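Vikance on trial: my week with the drawer helper

I've had the Vikance two-armed helper on loan since Thursday, and I'm already a bit smitten! It's pitched at small clinics like ours in Mornley that spend half the day hunting through cupboards, and you can rent it for £148 a week (plus £13 for the spare set of fingertips, which I'd get).

Set-up took me most of a morning, mainly because I skipped a page of the booklet. Ours is number 3079, so I'm clearly not the first to do that.

Low drawers are what I wanted it for, as my knees aren't what they were. It's happiest if you leave a bit of space between boxes, and I do wish the cables on the forearm were tucked away. More next week, when I let it loose on the top shelf!

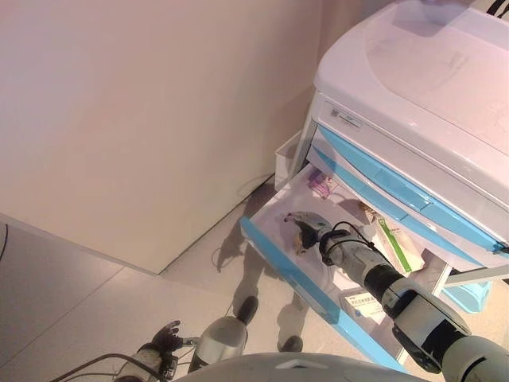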